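Ploledham Neighbors Help Board > Home & Rentals

Clear stick-on hooks on a green board - will they hold keys?

posted by tsuji_fan20, May 2020

Rental, no drilling allowed. Put up a big green board by the door and stuck a row of those clear adhesive hooks on it for keys. My bunch is heavy, house keys, fob, plus a little plush thing I'm not giving up. Last set of hooks (diffrent brand, different wall) dropped in the night after 2 weeks. What do I do so these stay? And is four too many for one row?
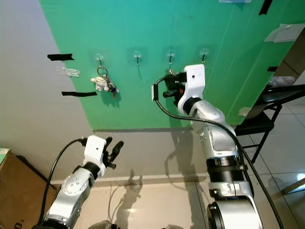 Four hooks, keys on the left one.

Also the board is only taped at the edges so far. Landlord says tape is fine.

Vestunex_attic

Four is fine, looks like plenty of room between. Things I'd do:

Peel them, wipe the board with rubbing alcohol, let it dry, fresh hooks. Dish soap leaves a film. Press hard for 20 seconds each then hang NOTHING for a day. Most people skip that bit and then blame the hook.

Check the pack for the weight too. Mine say 17 oz, I stay well under. Weigh the bunch on a kitchen scale, plush and all. If its over, split it, house keys on one hook, the rest on the next.

I'd worry more about the board than the hooks. Keys get yanked every day and the pull goes into whatever is holding the board up. 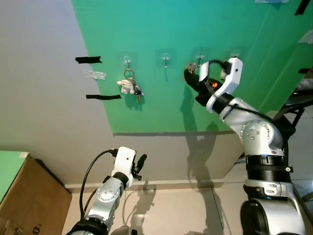 Left edge: black tape, clear tape between.

The clear piece is wrinkled. Wrinkles = less stuck. Redo that one flat, and run a longer strip top to bottom instead of little short ones across.

prerdale renter

had the same hooks more than 20 months no problem. just dont put them in a bathroom

Vestunex_attic

Oh and when you move out - warm it with a hair dryer first, then peel slow. Learned that last June, took a chunk of paint with me.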